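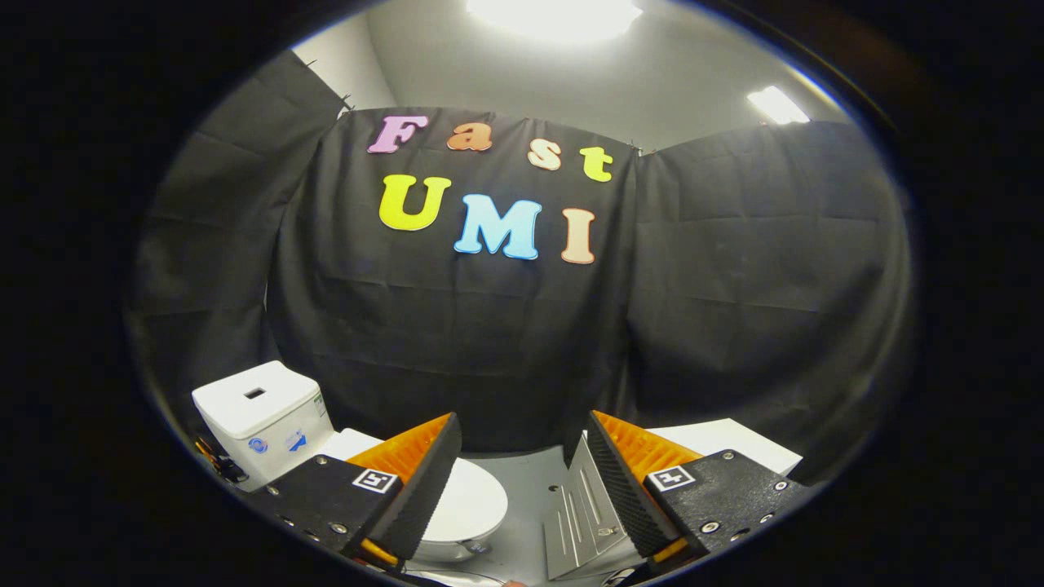 About Clevau

Clevau Bulk Handling designs, supplies and services transfer equipment for dry bulk terminals. Our work covers the section of the materials chain between the stockyard and the berth: transfer chutes, belt feeders, skirting systems, dust containment and the structural steel that carries them. We do not build shiploaders or reclaimers. We work on the plant that sits between them.

The company was established in Newcastle, New South Wales, as a chute lining contractor. Design work was added when clients began asking for replacement geometry along with replacement liners, and it now accounts for the larger part of our turnover. Clevau remains privately owned and employs 77 people across 2 sites.

What we do

Transfer point design. Every design starts with measured material properties. Samples are tested for bulk density, moisture content, wall friction against the proposed liner and internal strength at several consolidation loads. Results feed a discrete element model, which is checked against hand calculations for trajectory and chute velocity before any steel is detailed.

Dust containment. Enclosures are sized from displaced and induced air volumes at rated throughput. Where possible we reduce drop height and control stream shape first. Extraction is specified for what remains.

Liners and wear parts. We supply ceramic, chromium carbide overlay and quenched and tempered plate. Liner panels are limited to 30 kg wherever the geometry allows, so that two fitters can change them without a crane booking.

Shutdown services. Our site crews carry out survey, removal, installation and commissioning. Laser scans are taken before fabrication starts and again after installation, and both point clouds are handed over with the as-built drawings.

Where we work

The workshop and materials laboratory are at Lowther Street. Fabrication of chutes up to 32 tonnes is done there under one roof, including trial assembly. The second site, at the Pivden yard, holds spares and rotable assemblies for terminals under a service agreement. Stock levels at Pivden are reviewed with each client every April, ahead of the main winter maintenance programme.

Most of our installed equipment handles thermal and metallurgical coal, grain, alumina and mineral sands. Woodchip and fertiliser projects are taken on case by case – both behave differently enough from mineral products that we insist on a full test programme before quoting.

The Fander range

Fander is our modular transfer chute. It uses a common head box with interchangeable hood and spoon sections, bolted on a standard flange pattern. A terminal that changes product can swap the spoon without disturbing the head box or the support steel. Fander units are available for belt widths from 900 mm to 2200 mm. Drawings are released to the owner at handover, and there is no restriction on having spares made elsewhere.

Engineering and quality

Engineering is led by Kha Mạc, a chartered mechanical engineer whose background is in stockyard machines and conveyor dynamics. All structural calculations are independently checked. Welding procedures are qualified in house, and inspection and test plans are issued with the tender, not after award.

Enquiries

Please include the belt width, belt speed, design tonnage, product and a general arrangement drawing if one exists. Samples for testing should be sent in sealed drums to the Lowther Street laboratory, labelled with source and date of collection.

Page last updated 2024-05-20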